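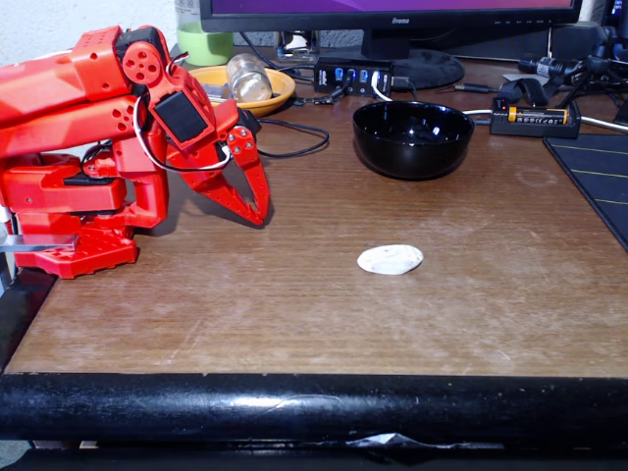
A desk with scratches, smudges and a shiny black bowl.

Why do desks get scratched?

A desk never asks for much, and people drag things across it all day anyway. Anything hard and gritty, like a grain of sand under a bowl, can plow a tiny groove in the top. One groove is hard to see. Add a few hundred more and everyone notices.

Scuffs are different. A scuff is often a bit of something else rubbed onto the desk, so it may wipe away. A scratch won't, however sternly you scrub.

Try it: rub 2 old coins on scrap wood, then wipe with a damp cloth. Which marks stay? (Scrap wood. Your parents' table is not scrap wood.)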